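Zestbridge Handheld Gripper Club

From the Iltorbridge student projects wiki

The Zestbridge Handheld Gripper Club (most of us just say Zestbridge) is a student club in Iltorbridge that teaches robots to do small household jobs by doing the jobs ourselves first, with grippers in our hands. It was started by Müzeyyen Ekinci, who was in her second year at the time, and it has 14 members as I write this. I'm one of them, and I'm also the person who said yes when the wiki asked for an article, so you're getting it in first person. The editors said that was fine as long as the facts were right!

Name

Zestbridge was the name of the shared folder before it was the name of anything else. Müzeyyen typed it in to get past the "name required" box. We had a vote on changing it once, and Soylu (see below) was the runner-up, but the stickers were already printed.

What the club does

We pick a task, something like putting a lid on a jar or moving cups from a rack to a shelf, and then one of us does it over and over while holding a pair of grippers instead of using bare fingers. Each run is called a demo. The demos get cleaned up, fed into a training script, and the result goes onto our arm, which is called Soylu and lives on a bench in the workshop with a towel over it.

If you've only ever driven an arm with a joystick you'll be surprised how much faster this is. I did joystick control in high school and could get through maybe one decent pick before I wanted to lie down. With the handhelds you just reach out and grab the thing (well, after a week or so of dropping it). You do have to learn to move a little slower than you naturally would, and to stop twisting your wrist in ways Soylu's wrist won't go. That second one is hard. I still do it.

Equipment

The grippers come in pairs, a left and a right, and each has a cube underneath with black and white marker patterns on its faces. The markers are there for tracking: software finds the patterns in the video and works out where each gripper was and which way it was tilted. Keep the cubes clean. A thumbprint of hot glue across a marker cost us most of an afternoon in June, and yes, it was my thumb.

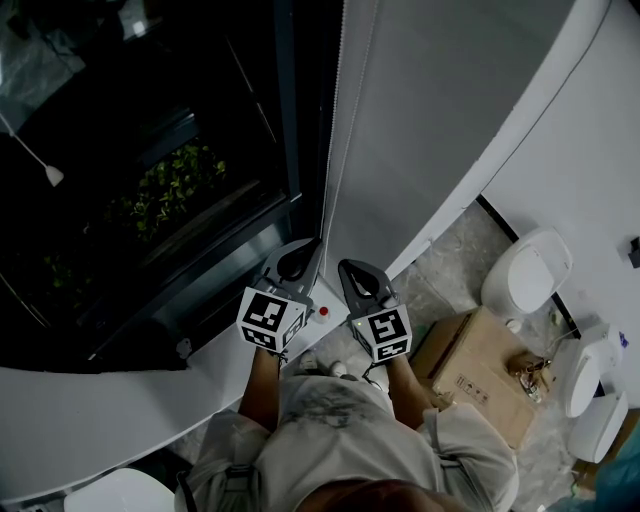 We have 6 pairs, though usually only four are in one piece at the same time. The jaws are the part that wears out. Catrin Jarman redesigned the mounts over one break so that you can swap a jaw with a single hex key, and she also wrote the repair notes, which are taped inside the cupboard door and are a lot clearer than anything I could put here. Please read those before you take a gripper apart. The tiny springs go everywhere.

Cables are the other thing. Leave some slack, but check that the cable isn't going to drag across whatever you're picking up. Tape is okay. Zip ties are better, but only if you don't pull them so tight that the wrist can't turn.

A demo session, start to finish

People always ask what a session looks like, so: you sign out a pair, you check both sides power up, and you open and close each jaw all the way five times so the software knows the range. Then you do a throwaway run. Delete it even if it was beautiful, because the settings tend to get fiddled with right after it.

After that it's just reps. Start with your hands in the same general area every time, do the task, come back, stop. Between reps you move the objects a bit. This is the part new members skip, and I get it, it's boring, but if the cup is always in the same place then Soylu learns to reach for that place whether there's a cup in it or not. We have a very funny video of this. Ask Müzeyyen to show you.

Most people are good for forty minutes or so before their forearms complain. Swap with somebody. Tired demos are wobbly demos and you'll only end up throwing them out later.

Bad runs get a "B" in the log and a word or two about why (dropped, bumped, sneezed). Don't delete those, we use them.

The Prarus Challenge

The Prarus Challenge is the yearly student competition that we build most of our calendar around. Each team gets a list of tasks ahead of time plus one that's kept secret until the morning. Teams can bring their own demos for the listed tasks, but the secret one has to be recorded on site, between the opening at 9 a.m. and noon, and then trained over lunch. It's chaos and I love it.

Our first year we brought 793 demos and felt extremely prepared. A good chunk of them turned out to be the same jar in the same spot (see above about moving things!) and Soylu scored 43 points, good enough for ninth place. The secret task that year was hanging a mug on a hook. We got the mug to touch the hook. There was cheering.

The second year we took fewer demos, spread over more objects and more tables, and came in fourth. Catrin handled the on-site recording more or less by herself while the rest of us fought with a laptop charger. The judges' sheet said "good recovery after slips," and that sheet is now framed over the sink.

Joining

Anybody enrolled in Iltorbridge can join, and you don't need to know how to code. About half of what we do is hands-on recording and fixing stuff. You'll be paired with somebody who's been around a while, and your first job will probably be a sorting task, since it's forgiving. Bring a hair tie if you have long hair. Snacks stay on the far side of the workshop, away from the towel.

See also

Prarus Challenge
Soylu (robot arm)
Jaw mount, Jarman version
Iltorbridge workshop rules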